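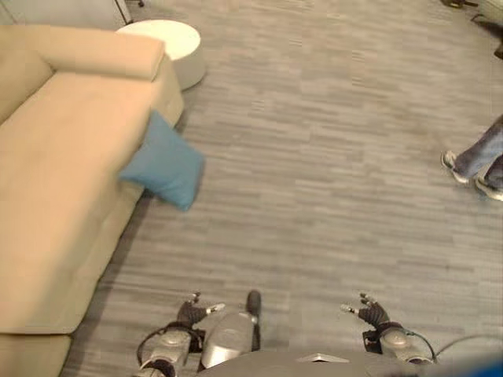

Beige sofa with a blue throw cushion at its front edge.

Osaze Omoregie specifies upholstery for Clesberg, and he treats a lounge as a set of surfaces with different cleaning schedules. "The seat takes the load," he said. "The cushions take everything else." He keeps dusting cloths apart from cushion covers, down to separate bins. A blue cloth of the soft, fuzzy sort is for dry work.
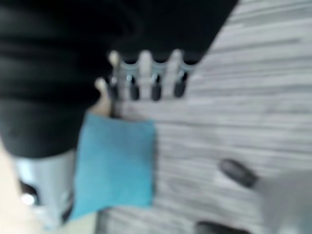
Fabric before filling

Omoregie rates covers by rub count and will not accept less than 3000 cycles on a throw cushion. "That is a low bar – a seat needs far more." Thick gray textiles get a second check for pilling. He brushes the pile one way, then reads it under side light.

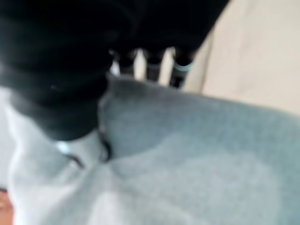
Gray fabric, rumpled, beside a smooth beige surface.

On placement he is brief. Pillows go in the corners first, clear of the crease between seat sections. "A gray one on cream reads well from the door. Two is plenty."
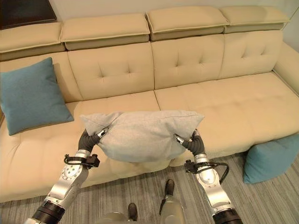
Care intervals

Covers come off every October. Fillings are replaced after 4 years.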